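Friday night, kitchen table

I've been meaning to write this week down before it all runs together. It's December, it's dark by the time I get the boots off, and my brain is mush. But it's been a pretty good week, so here goes.

The choir thing first. I finally went! I've walked past the hall in Gredthorpe a hundred times on rehearsal night and heard them through the windows, and I always told myself I'd go once the cold cleared up, or once I'd bought a proper folder, or whatever the excuse was that month. Well, I bought the folder (from Gilchrist, the stationery place by the bus stop, way too expensive, dark red, I love it) and then I had no excuse left. So I went in.

There were 60 people in there. I'd pictured maybe a dozen! They put me with the altos, and a lady with a thermos slid over and shared her music without saying a word, and then we were off. I got lost on the second page and stayed lost for most of the first half. I just opened and closed my mouth and hoped for the best. But there's this one part where everybody comes back together on the same note after all that wandering around, and I felt it right in my ribs. I cried a little. I blamed my allergies, in December, like an idiot.

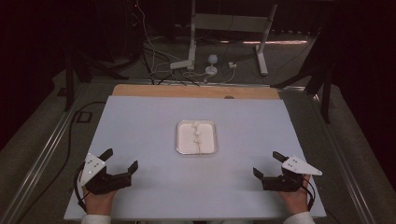
What we're singing

The big piece is called "Statetura" and I had never heard of it. It's in 3 parts, the middle one is slow and lovely, and the last one goes like a train. The concert is right before the holidays and they've sold almost 200 tickets already, which makes me want to lie down on the floor. I did ask if new people could sit this one out and turn pages or something. Nope! Everybody sings.

So I've been practicing. In the car, in the shower, in the cereal aisle (quietly, but a kid turned around). I recorded my part on my phone and I play it while I do the dishes, and the upstairs neighbor has started humming it on the stairs. He's flat on the high bit. So am I, so I can't say much.

The thing I keep messing up is breathing. I run out halfway through the long line in the slow part and have to sneak a gulp. The director says to stagger it, so you breathe when the person next to you doesn't. Great idea, except the thermos lady and I keep picking the exact same spot. On the third try we both started laughing and lost our place completely.

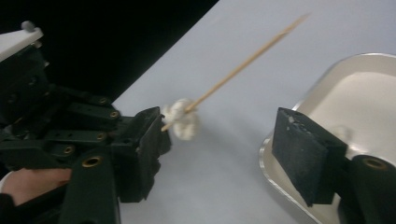

4 min read

Other stuff, quickly. The black pants from the back of the closet still fit if I don't eat beforehand, so that's the concert outfit sorted. I need a black top with sleeves. I looked in Morell at lunchtime and everything had sequins on it, so I'll try again tomorrow, early, before the parking lot fills up.

I also called home and told them about the concert, and there was this long pause, and then my mother said "You sing?" I haven't sung in front of anybody since sixth grade - that was one verse, and I forgot half of it. They're coming, though. They're driving down and staying over, so I have to clear the boxes out of the spare room and find the other set of sheets.

My throat is scratchy tonight. I'm drinking tea with way too much honey and trying not to talk, which is easy enough living alone. I'll run the slow part one more time and then go to bed. Page seven, second line, breathe after the comma.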